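A Day at the Plulatier Open House in Rustodport

Posted 17/09/2021 by Upendo Nyanda

I have been meaning to get out to Rustodport ever since Plulatier moved its training rooms there, and when the invitation to the open house finally landed I said yes before I had even looked up the drive.

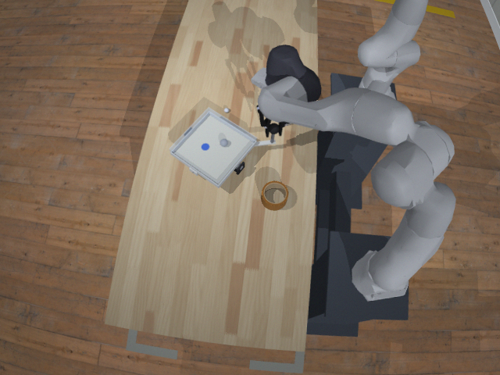
The simulator, which I had come for

Plulatier sells a two-arm tabletop kit, and along with it a simulator called Ritex, so that you can practice on a screen before anything real gets bumped. The kit was getting most of the crowd, but I wanted Ritex. Our own shop has one arm and a long list of people waiting to use it, and a virtual table that anybody can open on a laptop sounded like an answer to my prayers.

Nisha Bajpai ran the session, and she is a patient teacher (I asked her the same thing about camera views twice and she didn't blink). She had a tabletop exercise up, with the two light grey arms standing along the right side of a long wooden table and a shallow square tray set at an angle on it. There's a flat blue disc in the tray, a small grey ball next to it, and an orange-brown ring standing by itself on the wood. One black gripper was down by the right corner of the tray, right at the end of a thin whitish bar. I liked that somebody had bothered with the shadows. They fall across the tabletop from both arms, and I found myself using them to judge height when I got my turn.

My turn at the controls

You drive one arm at a time to begin with, and then both together once you have the hang of it. I will confess I never quite got the hang of both. My first try at the ball sent it rolling off who knows where, and Nisha just pressed reset and put everything back, which is the whole charm of the thing — you can make a mess and it costs you a second. By my third go I was doing well enough that the gentleman behind me asked if I'd done this before. I had not!

The controls come in two flavors, a pair of hand grips or the plain keyboard. I would skip the keyboard. It works, but I felt as if I were parking a truck with a typewriter.

Prices and other practical matters

A single seat of Ritex is $500 a year, and a classroom pack covers 25 seats, with the price given on request. I asked, and was promised a letter. The printed manual runs to 118 pages, and I read a good piece of it over lunch. The chapter on setting up your own table is clear and friendly. The one on exporting your practice runs is neither, and Nisha told me a new version is planned for December.

Lunch, by the way, was at Barbieri, two doors down, and if you go, have the soup.

Would I buy it?

I think I would start with one seat and let our newer people loose on it for a few months. I'd want to see how it behaves on our older laptops first, as the ones at the open house were all quite new, and I'd want that chapter on exporting fixed. Plulatier will lend a trial seat if you write to them, and I sent my request off the same evening.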